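Chapter 5
Tables, Floors and Shared Rooms

In this chapter you will learn to:
- tell the difference between a work surface and a storage surface
- set out a shared table so that more than one person can use it
- sort small personal items from items that belong to the room
- keep walking paths open around a table
- write a short reset list for a room

Key terms: work surface, parking, reach zone, soft goods, walking path, reset

5.1 Why the table comes first

The earlier chapters dealt with closets, drawers and shelves. Those are places where things are meant to stay. A table in a shared room is different. Things are meant to arrive there, be used and leave again. When they stay, the table slowly turns into a shelf, and the people who need it start working on chairs, on windowsills or on the floor.

We call this parking. A parked item is one that was put down by someone whose hands were needed for something else. Keys, hats, drinks, chargers and bags are the items most often parked. Most of them are small and none of them seems worth a trip to the closet. A table can hold several before anyone thinks of it as cluttered.

The Trekholm building, used as the main case in this chapter, has a large open room on its second floor. The room has plank flooring, desks and shelving along one wall, and a big table that everyone shares. Groups come in with their own bags and leave with them at the end of a session. The table is supposed to be clear at the start and clear at the end. What goes on in between is the subject of sections 5.2 to 5.4.
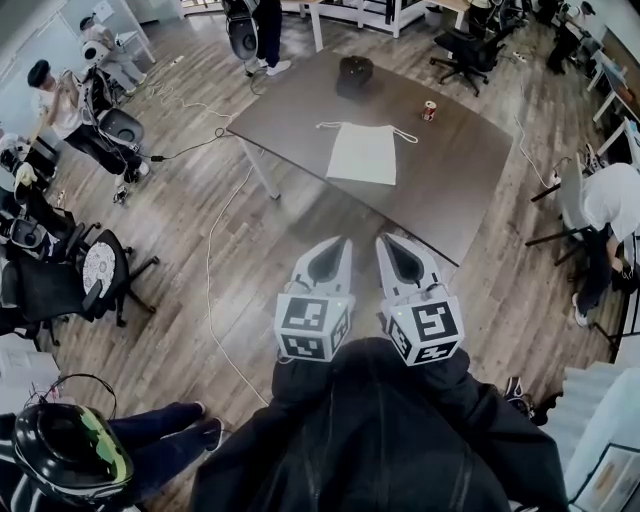 Soft goods are the hardest items to place on a shared table. The term covers anything made of cloth or a similar material that has no fixed shape: bags, pouches, hats, scarves, towels. A box takes up the same space wherever it is put. A bag takes up whatever space it is allowed. The white drawstring bag on the dark tabletop is lying flat, and its cord reaches out to both sides, so it claims a strip of the table wider than the bag itself. The small black pouch near the far edge needs much less room. The drink can stands upright and has the smallest footprint, but it needs the most care, as a cord pulled across the table can tip it over. When you place soft goods, gather the cords first. Tuck them under the bag or inside it, then decide where the bag should go.

5.2 Reach zones

A reach zone is the part of the table a person can use without leaning. For most adults standing at a table of ordinary height, it is a half circle extending 20 inches from the edge. You can find your own by standing close to the table, keeping your back straight and sweeping one hand across the surface.

At a table used from one side only, the reach zone is at the front and the back is free for things that are needed less often. At a table used from all sides there is no back. The far edge for one person is the near edge for another. This is easy to forget. People tend to push their things away from themselves to make space, and in doing so they push them into someone else's reach zone.

Two rules help:

Put drinks where their owner can reach them, and keep them clear of cords and sleeves.

Use the middle of the table for items that everyone needs. If the middle is out of reach from every side, leave it empty or use a tray that can be pulled toward the edge.

A tray is useful for another reason. The Nelari method, described in Chapter 3, treats a tray as a single item. Five small things on a tray can be lifted and moved at once. Five small things on a bare table have to be moved one at a time, and usually are not moved at all.

5.3 Hats, cups and other small things

Small items cause trouble out of proportion to their size. A cap has to sit somewhere when it is taken off, and the nearest flat surface is usually chosen. It cannot be stacked neatly with anything except another cap, and people are unwilling to set things on top of it. The space around it is lost as well.

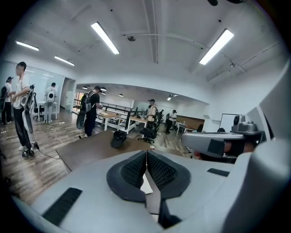 Figure 5.2 A black baseball cap and a small white-and-red item near each other on the shared table.

Ask two questions about each small item on a table. Is it being used in the work? Will it be used in the next few minutes? If the answer to both is no, the item is parked and should go elsewhere. A row of hooks by the door takes care of hats and light bags. A narrow shelf at elbow height takes care of cups and cans.

At Brediver, a training center with 3,000 square feet of open floor, hooks were put up in October and the shared tables were cleared at the same time. By 7 Jan 2019, when the room was checked again, hats and bags were on the hooks. The cups had not moved. No shelf had been provided for them, and the staff added one later that month.

5.4 The floor around the table

Clearing a table does not help much if the floor beside it is blocked. A walking path should be wide enough for a person carrying something in both hands, who may not be able to see their own feet. Look for three kinds of obstacle: chairs pushed back from a desk, bags set down beside table legs, and cables.

Cables need a route of their own. Run them along a wall where possible. Where a cable has to cross open floor, take it straight across by the shortest line and cover it. A loose cable lying in curves takes up more floor and is easier to catch with a shoe.

5.5 The reset

A reset returns the room to its starting state. It should be short enough that people will do it when they are tired. The list used in the Nguyen workbook has these steps:

1. Each person picks up their own items.
2. Cans and cups go to the sink or the recycling bin.
3. Cables are coiled and hung.
4. Chairs go back to the desks.
5. Anything left on the table goes into the lost items box.

Post the list where it can be read from the table. Section 5.6 explains how to adapt it for a kitchen.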